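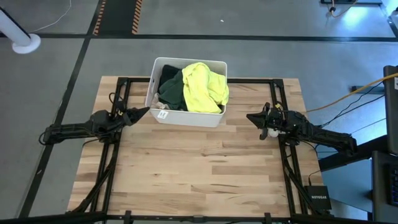
Clothing in the white bin, yellow-green garment at right.

Dravamby Residence, Clothing Room
Diary entry, 8/16/19

The room was opened at the usual hour. Present for the morning were Syafiqah Lubis, Amirul Nair and the undersigned. Cempaka Tuhumury was on leave and her shelf checks were taken over by Mr. Nair, who signed for the cabinet keys.

Intake for the day stood at 46 items, all of them from the east and north corridors. The south corridor sent nothing down. A note was left with the floor desk asking whether the residents there had received the new collection times, and no answer had come by the close of the day.

Most of the intake was routine: bed linen, towels, and work clothes already named and folded by their owners. These were entered in the book and placed on the shelves before the mid-morning break. The remainder was mixed clothing without names, and it is on this that the greater part of the day was spent.

The white plastic bin on the wooden table was taken as the first lot of unnamed clothing. It was entered in the book as follows: one yellow-green garment, bright, bunched, over the right rim; one dark green garment; black fabric, upper left; one small beige cloth, lower left corner. Ms. Lubis proposed that the yellow-green garment be recorded separately, as a color of that kind is easily recognized and its owner is likely to come forward. This was agreed.

The beige cloth gave rise to some discussion. Under the present rules, a small cloth is to be entered with household linen, while a piece of clothing goes to the personal shelf, and it is not always plain which is meant. The undersigned takes the view that anything found in a bin with personal clothing should stay with that clothing until it is claimed. Mr. Nair prefers to keep all small cloths together in one drawer, as was done at his former post. It was left that the cloth would remain with its lot for the time being and that the matter would be raised at the March review of the room rules, if not before.

A word should be entered here on folding. The standard for the room is that clothing is folded before it is shelved, and no clothing is to be left crumpled in a bin overnight. This standard was set when the room moved from the basement and has been observed unevenly. On inspection of the shelves this morning, four bins were found with contents put away unfolded, all in the section marked for lost items. They were taken down and refolded by Ms. Lubis, who also wiped the shelf. The undersigned has not entered any names against this, and asks only that the folding be done at the table in future.

The following method was used today and is recorded for the relief staff:

The bin is placed on the table with its label facing the person sorting. The largest piece is removed first and laid flat. Sleeves, where there are any, are turned the right way out. Pockets are checked by hand and the contents placed in an envelope bearing the lot number. Dark and bright clothing is kept in separate piles until it is known whether it has been washed. Small pieces are left in the bin until last. When the bin has been emptied, its corners are felt for socks and handkerchiefs.

Mr. Nair asked that the last point be underlined. A single glove was missed in this way last week and was found by a resident who had every right to be displeased.

The notice board was brought up to date before noon. Unclaimed clothing is held for 30 days from the date of entry. After that it is offered to the exchange shelf, and whatever remains there goes out with the Rerkside collection. The notice now gives this period in larger print. The earlier notice, which still gave the period used in the basement room, was removed and placed in the file.

Mr. Murdo MacAulay of the north corridor called at the counter at one o'clock to inquire after a dark green item of clothing. He was asked for a description and gave the color, the size and the condition of one cuff. He was informed that a dark green garment had been entered and that it would be compared with his description once the lot had been fully sorted. He was content to wait and left his room number. The claim has been entered as pending. It is repeated here, for the benefit of all staff, that clothing is not to be handed over on color alone.

Two further inquiries were received by telephone, one concerning a pillowcase and the other a winter coat sent for repair. The pillowcase was found. The coat is still with the repair firm, and Ms. Lubis will write to them.

Supplies. The order placed with Osman for shelf labels arrived in the afternoon, short by one packet. The delivery slip was marked accordingly and returned with the driver. The new labels are slightly narrower than the old ones, and those already on the bins will be kept until they come loose. Washing powder is sufficient to the end of the month. The roll of name tape is nearly finished and a fresh one has been requested in white. The request for a second ironing board has been with the office for some weeks. The undersigned will ask again.

Mawar Harahap of the residence office visited at three o'clock and remained for half an hour. She inspected the lost items section, read through the intake book, and asked that the handwriting in the column for color be made clearer. She further asked that staff use ordinary color words. "Green" had been entered for three quite different garments on one page of the book, and "sea" for a fourth. Staff will now write light, dark or bright before the color, and add a second color where one is needed. The entry for yellow-green was passed without remark.

Ms. Harahap also raised the question of lids for the bins. Lids would keep dust from clothing held for the full period. Against this, the bins are often filled to the rim, and staff would have to lift each lid to find what a resident is asking for. She will obtain a price for a small number, to be tried first on the top shelf.

The late collection was made at four-thirty by Mr. Nair and brought in 6 items, all named. They were folded and shelved the same afternoon.

Carried forward: the reply from the south corridor; the MacAulay claim; the missing packet of labels; the letter concerning the winter coat. Ms. Tuhumury is asked on her return to read this entry together with the revised notice and to initial both.

The cabinet was locked and the keys returned to the office at ten minutes past five.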